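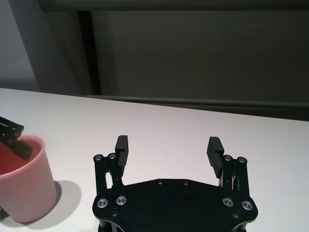
N° 30, novembre, page 5

Rendez-nous les modes d'emploi

Le mois dernier, j'ai acheté une bouilloire de marque Granby. Dans la boîte, il y avait un carton plié avec quatre dessins et un code à scanner. Le code menait à une page qui demandait de créer un compte. J'ai renoncé et j'ai fait chauffer l'eau comme j'ai pu.

On me dira que personne ne lit les notices. Je les lis, et je connais des gens qui les lisent. Mon père rangeait les siennes dans une chemise verte, avec la facture agrafée au dos. Quand le chauffe-eau tombait en panne, il ouvrait la chemise, trouvait la page des pannes et commandait la bonne pièce. La notice faisait presque 100 pages, dont la moitié dans des langues que nous ne parlions pas. Elle servait quand même.

Les fabricants avancent l'argument du papier. Je veux bien l'entendre, mais un appareil vendu 400 euros, calé dans du polystyrène et emballé dans trois sachets, peut supporter un livret de quelques feuilles. L'économie va surtout au vendeur. L'acheteur passe sa soirée à chercher sur un téléphone comment régler une horloge.

Elisa Bellini a tenu longtemps l'atelier de réparation Altside, à deux rues de chez moi. Elle gardait les notices que ses clients voulaient jeter et s'en servait toutes les semaines. Pour les modèles récents, elle devait appeler le service technique et attendre. Plusieurs fois, la page en ligne avait disparu avec la gamme. Un appareil de cinq ans se retrouvait sans aucune documentation alors qu'il marchait encore très bien.

Il y a aussi la question de la langue. Une notice bien écrite demande un vrai rédacteur, quelqu'un qui a démonté l'objet et qui sait à quel endroit on va se tromper. Ce métier se perd. Les dessins muets conviennent pour visser un pied de table. Ils n'expliquent pas pourquoi un voyant clignote en orange.

Je demande donc une chose simple : que tout appareil électrique soit vendu avec un texte imprimé, en français, qui donne les réglages, l'entretien et la liste des pièces. Ceux qui n'en veulent pas le mettront au recyclage.

Myrto Karagiannis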